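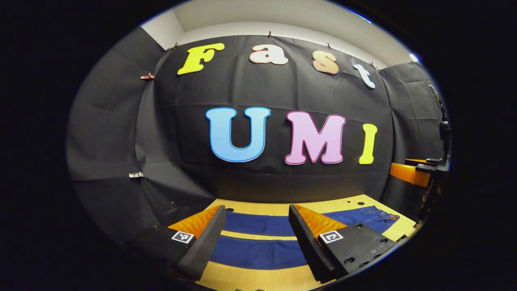
Dahlgren Robotics Club: Common Questions

Who can join?
Any student in years 9 to 12. You don't need to have coded before.

What will we work on this term?
Folding clothes with a two-finger gripper. We start with jeans laid flat on the table, then move on to shirts in March.

Do I need to bring anything?
A laptop if you have one. Old clothes are welcome, any size or colour.

What does it cost?
$40 a term. Talk to Wenche Moen if that's a problem.

Can I take a gripper home?
No. They stay in the lab.

Who do I contact?
Isauro Tlapale, at the front office.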